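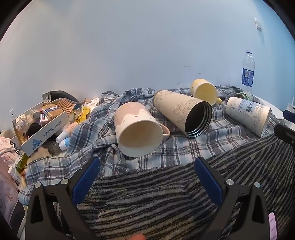 Gitau Kioko reckons the whole word list should be thrown out and started again, this time sorted by village instead of by letter. I can see why he wants it (he's the one who has to find things in it!) but I've kept the alphabet for now, and there's a village column you can sort on if you feel the same way.

Varkdale kitchen words

So, this is my collection of what people in and near Varkdale call ordinary household things. Tea, crockery, bedding, leftovers, the bit of bread at the end of the loaf. I started it in March with a notebook and my aunt's phone book, and it grew.

What you get

words.csv — one row per word, 124 rows
speakers.csv — the 34 people I talked to, by number only, with village and decade of birth
notes.txt — my grumbles and second thoughts, worth a read before you email me

Columns in words.csv are word, meaning, village, speaker and sure. The last one is my own guess at how well I heard it, from 1 to 3, where 3 means I'd bet my dinner on it.

Spelling

I wrote things down as they sounded to me, which is a bit hopeless, I know. Zihan Xue went through the vowels and fixed the worst, but anything from Plotis is still in my own spelling. The Plotis people swallow their endings and I gave up after "mashlin".

Known problems

Speaker 47 isn't a mistake. I numbered people by the page they were on in my notebook, so there are gaps. A few words for cups got filed under bowls and I haven't moved them all back yet.

Using it

Do what you like with it, just say where you got it. Corrections to me or to Jarmila Ondrejka, who answers faster.

Last changed 8 May 2026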